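Picking produce with Lise Hawthorne: one arm, two grippers, a lot of cabbage

Posted 07/08/2022 by Cathal Brophy

Quick write-up this time, I'm on a deadline for two other things. Talked with Lise Hawthorne, who runs gripper trials at Grorkumico, for the better part of a morning. She had a coffee going and a laptop open and kept turning the laptop toward me mid-sentence, so apologies if the order is a bit jumpy. The conversation was like that.

The short background. Grorkumico wants an arm that can handle groceries. Fresh stuff mostly. They had money for one hand and two candidates on the bench, the Jilent, a padded two-finger unit with a soft cover over the body, and the Doherty, a harder, narrower parallel jaw. Same arm for both, same controller, same wrist camera. Trials started in June.

I asked why not just read the spec sheets.

"I did read them," Hawthorne said. "Payload, stroke, closing force. Great. Now tell me what happens with a lettuce." She laughed at that. "A spec sheet is written about a steel block. I've never been asked to pick up a steel block."

So what does she test with? Produce, bags, and shopping baskets. Baskets because that's where groceries live between shelf and counter, and because baskets are horrible. High sides, a rim the hand has to get past, a handle that flops where it wants. She had a first version of the protocol that used an open tray and she threw it out.

"Everything works on a tray," she said. "We got lovely numbers on the tray. Then Afia put the same vegetables in a basket and the numbers fell off a cliff."

Afia is Afia Odoi, who writes the motion code. She was in and out of the room. On one of her passes through I asked what the basket changed and she answered standing up, with her hand on the door.

"Approach angle. On a tray you come in from wherever you like. In a basket you've got walls, and the widest part of the hand is up above the fingers, so you can have the fingers fine and the housing about to hit the rim. You plan for the fingers and forget about the shoulders. I did that for a week."

And gone again.

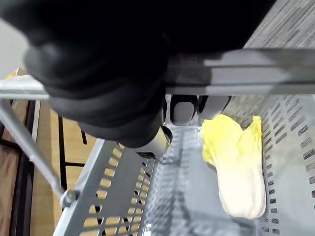

The grasp itself, Hawthorne told me, is the least interesting part of the whole thing and also the part everyone wants to see. Both grippers close. Both hold. What she cares about is the second or two before, when the hand is coming down and the arm has to commit. A soft leaf end and a solid stem end want very different treatment and the controller gets to choose, with whatever the wrist camera gives it.

"Grab the stem and you can be rude," she said. "Grab the leaves and you've made confetti."

The Doherty was the rude one. Fast, repeatable, and it left marks. She ran 244 attempts per gripper, split over leafy, round, and bagged items, and she wouldn't let me print the full table becuase it's going in a report first. She did let me have one line from it. On leafy items the Doherty failed 26 times and the Jilent failed nine. A fail means dropped, torn, or never lifted. Bruising got scored separately by someone with a clipboard and, according to Hawthorne, strong views on cabbage.

Does that settle it? No, and she got a little sharp with me for asking.

"Look at bags. The Doherty is better on bags. The narrow jaw gets hold of a pinch of plastic and goes. The Jilent pads are wide, they kind of skate. If I only sold chips I'd buy the Doherty tomorrow."

Bags. We spent a long time on bags. Thin plastic shines, folds over itself, moves when the air moves. The depth readings go to mush. Odoi's fix for now is to ignore depth on anything the camera thinks is a bag and go by the outline, then close slow and feel for resistance. Works OK. She doesn't like it and told me so twice, once on the way in and once on the way out.

Cameras then. The setup they have looks out past the hand toward the fingertips, so whatever the hand is doing, the hand itself is eating a good part of the view. I said that seemed like a bad trade.

"It's a trade," Hawthorne said. "Put the camera further out, it sees more and it hits more. We cracked one on a rim in the first week. Put it close in and you're staring at your own knuckles. But you always see the tips, and the tips are what I need."

They did try a fixed camera overhead as well. Good for finding the basket. Useless once the hand was in it, the arm covered everything. They kept it running anyway for the coarse positioning, and the wrist takes over for the last stretch. The hand-off between the two was janky up until a calibration fix that Clodagh Noonan did, Noonan being the controls person, who I didn't get to meet. There's a Gekura controller in the rack and Hawthorne credits Noonan with making it behave. The control loop had a lag in it, 72 milliseconds from image to motion. Doesn't sound like much. With the fingers a hair from a basket wall it's the whole ballgame.

"Clodagh got most of that back," she said. "Don't ask me how. She'll tell you and it'll take the afternoon." 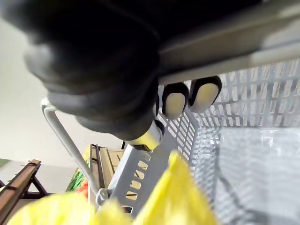

Clutter was the next topic, and it was where Hawthorne got most animated. Her view is that too many gripper comparisons are run with one object in a clean space, and then people are shocked when the thing goes into a shop. She wants stuff in the way. A yellow plastic bag crumpled up right against the end of the basket, a wire handle hanging down over that same end, the rail of the rim for the fingers to work next to. Each one is a small problem for the planner and together they are a big one. The bag especially, it covers part of the end panel and the software has to decide if the basket just got shorter.

"First time, it decided yes," she said. "It thought the basket stopped at the bag. Refused to go near that end. Very polite, totally useless."

And the slots in the sides. I hadn't thought about the slots. A basket wall that's half holes gives the camera a wall, then floor behind it, then wall again, over and over in neat rows. Odoi fits a flat plane to the side and treats the holes as noise. That one she is happy with. She came back in specially to say so.

I asked about the handle and got a groan. A thin handle is easy for a person to see and hard for a depth sensor, it drops out of the data in patches, so for a while the arm would plan a path straight through it. Now there's a no-go zone drawn where the handle should be, a fat one, and it costs them some reachable space at that end. Hawthorne would rather lose the space.

Soft covers. The Jilent's body has some give, so a brush against the rim is not the end of the world, and she admits that flatters it. "Some of those nine fails would've been stops with a hard housing. Is that the gripper being good or us being sloppy and getting away with it? Bit of both." She also doesn't love cleaning it. Folds hold on to dirt. The Doherty wipes down in no time, and for food that matters, and it's a line in the report.

Pad wear came up too. Light colored pads show every smear, which she counts as a plus, you know when to clean them. They swap pads between produce types so one item's residue doesn't help or hurt the grip on the next. Early runs didn't do that. Early runs got binned.

What about suction, I asked, everybody's using suction. They had a look. Natalina Bassi, who did the purchasing side, got a cup on loan and it was fine on flat boxed goods and hopeless on anything ruffled. Air goes straight past a crinkled leaf. It might come back as a second tool if the tool changer gets funded, and Bassi is working on that, slowly.

So which one wins? I had to ask it three different ways.

"If you make me sign something this week, the Jilent," Hawthorne said finaly. "For leafy and round. With the jaw opening limited in software so it can't spread wide inside a basket. And I'd want a narrower pad made for bags, and I'd want to rerun the bags with it before I said another word."

Who makes the narrower pad? They print it themselves, first batch is already too soft. Second batch in the works.

I asked what she'd tell a smaller shop thinking about doing the same comparison without a budget like hers. Her answer was mostly about the basket again. Buy the real basket, the one your customers use. Write down what counts as a fail before you start, and don't move the line halfway through when your favorite is losing. Keep the ugly runs. Record the wrist view every time, even on the runs that go fine, "because the fine ones are where you see how close you came to the wall."

She also said to use fresh vegetables and not the rubber ones. They'd bought a set of rubber ones. The rubber pepper was very good, apparently. Every gripper loves the rubber pepper.

Odoi put her head in one more time to say the arm was free, and Hawthorne took the laptop and her coffee with her. I'll post the numbers when the report is out and they let me have them. If you've run either of these hands on bagged goods, write in, I'll pass it on to her.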